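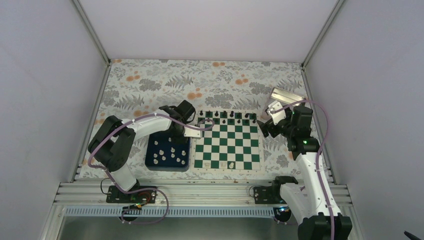 図1 オフホワイト地に灰色の葉と花、オレンジの小花をプリントしたテーブルクロス

テキスタイル基礎 第6回 プリント柄の構成と送り

今回扱う範囲
前回までは織りで柄を出す方法を見た。今回は布の表面に色をのせるプリント(捺染)の柄を扱う。染料と顔料の化学的な違いは後半の回でまとめて取り上げるので、ここでは柄の組み立て方と、生地になったときの見え方を中心にする。

1. 地と柄
プリント柄では、模様のない部分を「地」、描かれた部分を「柄」と呼ぶ。地は白布のまま残す場合と、先に全体を染めておく場合、柄と同時に刷る場合がある。オフホワイトや生成りの地は、真っ白な地に比べて柄との明度差が小さくなり、輪郭がやわらかく見える。図1のように柄の大部分を無彩色に近い色でまとめ、小さい花だけに彩度の高い色を置くと、目はまずその花を追う。この役割の色を差し色という。
差し色は面積が小さくても配置が目立つ。下絵の段階で差し色の部分だけをトレーシングペーパーに写し、点の散らばりとして確認しておくこと。一か所に固まっていたり、斜め一列に並んでいたりすると、広い布にしたときに筋となって現れる。

2. リピート(送り)
柄の最小単位をリピートといい、縦横の寸法をそれぞれ縦送り、横送りと呼ぶ。
正送りは単位をそのまま縦横に並べる方法で、版の設計は簡単だが、格子の印象が出やすい。ステップ送りは隣の列を縦方向に半分ずらす方法で、植物柄では最もよく使われる。壁紙の分野で「ハーフドロップ」というのも同じものである。
ロータリースクリーンの場合、縦送りは円筒の周長で決まる。周長を超える単位は刷れず、周長を整数で割った寸法を選ぶ。フラットスクリーンは枠の大きさの範囲で自由がきくが、枠と枠の継ぎ目をどこに通すかを考えなければならない。継ぎ目を直線にすると、わずかなずれでも線として見える。葉や茎の輪郭に沿わせて継ぎ目を曲げるのが普通である。
インクジェットには版がないため、送りの制約はほとんどない。ただし、送りが大きい柄は裁断のときに柄合わせの無駄が増える。版の制約がないことと、大きい送りが使いやすいことは別の問題として考える。

3. 色数と版
スクリーン捺染では原則として1色に1版を使う。灰色の葉に濃淡をつけたいとき、濃い灰と薄い灰を別版にするか、網点で濃淡を出すかを選ぶ。別版にすれば境目がはっきりし、網点にすればなだらかになるが、目の粗い布では網点がつぶれる。
配布した見本帳のうち、Lasteveckの植物柄は濃淡を別版で、Nevuvierの植物柄は網点で出している。ルーペで葉の縁を比べ、違いをノートに写しておくこと。Clidineの見本は裏面まで色が抜けている。浸透の度合いを見る資料なので、折り目を開いて裏からも観察する。

4. 柄の方向
上下のある柄を一方向柄、どちらから見ても成り立つ柄を多方向柄という。カーテンは掛けたときの上下が決まるので一方向柄でよい。テーブルクロスは四方から人が見るため、花や葉の向きを散らした多方向柄が向いている。シダの葉のように軸がはっきりしたモチーフは方向が出やすい。一枚ごとに角度を変え、丸い花で間をつなぐと落ち着く。
衣服では裁断の効率にも関わる。一方向柄はすべての型紙を同じ向きに置くので、用尺が多くなる。

5. 用途から送りを考える
テーブルクロスは平らな天板の部分と、縁から垂れる部分とで見え方が違う。天板の上には食器や道具が置かれ、柄の一部は隠れる。大きな花を一つだけ中央に置く構成は、そこに物が置かれると成り立たない。小さめのモチーフを散らす柄が食卓用に多いのはこのためである。
計算例。幅188センチの布に柄を横に2回繰り返すと、横送りは94センチになる。食卓用としてはかなり大きい。天板の幅が65センチしかない机に掛けた場合、平らな面には送りの全体が現れず、残りは垂れた部分に回る。見本帳のSubramaniamの柄がこの例にあたる。売り場で広げて見せたときの印象と、机に掛けたときの印象が違う点に注意する。

6. 洗濯と色
顔料プリントは布の表面に樹脂で色を固着させているので、摩擦を受ける場所から白っぽくなる。テーブルクロスでは天板の角に当たる線が最初に傷む。反応染料は繊維と結びつくため摩擦には比較的強いが、塩素系漂白剤で退色するものがある。灰色は複数の染料を混ぜて作ることが多く、そのうち一つが先に抜けると赤みや緑みに転ぶ。差し色より先に地味な色のほうが変わって見えることがあるので、堅牢度試験では灰色も必ず測る。

課題
植物をモチーフにした多方向柄の下絵を1点作る。灰色系を主とし、差し色は1色とする。ステップ送りで組み、上下左右に単位を並べた縮小図を添えること。用途(食卓、寝具、衣服のいずれか)を余白に書く。提出は2月の講評時。彩色は不透明水彩、色紙のどちらでもよい。

用語
用尺:製品を一つ作るのに必要な生地の長さ
型際:隣り合う色の境目。重ねて刷るか、すき間をあけるかを指定する
堅牢度:洗濯、摩擦、光などに対する色の丈夫さ

関連資料
第4回 ドビー織とジャカード織
第5回 先染めの縞と格子
第7回 染料と顔料
第8回 防染と抜染
見本帳の借り方と返却場所
ステップ送り練習用紙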